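3.2 What the club riders told us

Our second source was the riders themselves. Concetta Sala and Nayeli Cuautle spent most of August with the Arellano vintage motocross club, whose members race machines built before the big factories took over the sport and who hold firm views on everything that has happened to it since. We asked for an hour of each rider's time. We were usually given three, along with lunch.

The interviews dealt with one question: why did small frame builders such as Toden keep selling kits after complete machines became cheaper? The economic answer is that they shouldn't have. A Toden frame in its last season cost more than a used motorcycle with an engine already in it, and it arrived in a crate with a parts list that several owners described as optimistic. Of the 80 riders we spoke to, most had heard of at least one kit that came with two left footrests. A few owned it.

Price hardly came up. What came up was weight, and after weight, looks. Riders could tell us to the pound what a bare Toden frame weighed, and no two of them gave the same number. We weighed one on the club's scale and got a fifth number, which was received politely and has not been repeated since.
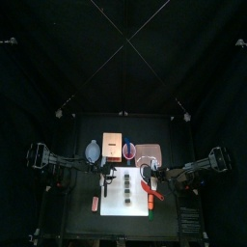 3.3 The order book

Memory is kind to old motorcycles, so we checked the interviews against the Toden order book, which survives because Wenceslao Valdovinos used it for years to level a drill press. It lists 400 frames. The last 9 entries are in pencil and have no delivery date, and we have left them out of the totals that follow.

Two things stand out. First, orders bunch up in the weeks after a local race won by somebody on a Toden, and they do so whether or not the winner was any good the rest of the year. Second, a full 100 of the frames went to buyers who had ordered one before. Some of these men had presumably bent the first. Others seem simply to have liked filling out the form.

The order book also settles the matter of the Narilness swingarm, which club legend treats as a rare works part offered only to trusted riders. It was an option on the standard form, with its own checkbox. Perla Ochoa, who read the relevant pages aloud at a club meeting, reports that the room went very quiet and then changed the subject to carburetors.

Entries were coded by two of us working apart, using buyer, engine type and intended class. Where we disagreed, it was nearly always over handwriting, and Zyanya Becerra made the final call. Her ruling that the engine entered as "Bonk" was probably a Penov single has been accepted by everyone except the man who still owns it.
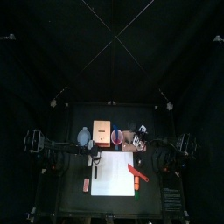 Figure 4. Tabletop workspace with objects along the back.

The two sources disagree most about racing itself. Nearly every rider we interviewed recalled buying a frame in order to compete. The order form asked for the intended class, and the commonest answer is a blank, followed by "trail" and, in one firm hand, "mind your own business." We take the blanks seriously. A buyer with a race to enter had every reason to fill in the box, as the class decided which footrests and steering stops went into the crate.

It may be that owners began racing later, once the thing was built and the neighbors had seen it. The order book can't tell us, and club entry lists from those seasons are patchy. We return to the question in Section 4, with the results sheets.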